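2/14/20

Up at six, coffee, toast. Cold in the back room until the heater caught up, so I kept my coat on and started with the shelves.

Got through the top two before nine. Most of it was paper. Swanepoel receipts, a folder of Tokar manuals, three calendars from the same year. Kept the manuals and put the rest in the bag for the dump. The scale at the dump said 69 pounds last time and they charged me for it, so I am trying to keep this load smaller.

Balthasar Kälin called at ten about the paint. He can get the Grasine white for 900, delivered, or I can pick it up myself and save the fee. I told him I would pick it up. He thinks one coat will do. I think two. The room gets a lot of light from late morning on and every roller mark shows in there.

Wiped down everything white after lunch and then did it again when the sun came around, as I had missed plenty. Changed the water four times. My back is sore from the low shelf.

Spent up to an hour looking for the key to the gray cabinet. Did not find it. Will ask Balthasar, he had it in the fall. 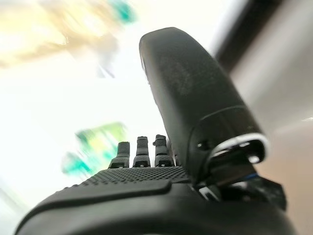 Black on white, bright background and all of it streaked.

Soup for supper. Paid the electric bill. Need to buy masking tape, a new bucket and bags before Monday, and call about the dump hours. The floor can wait until April.

Bed at ten.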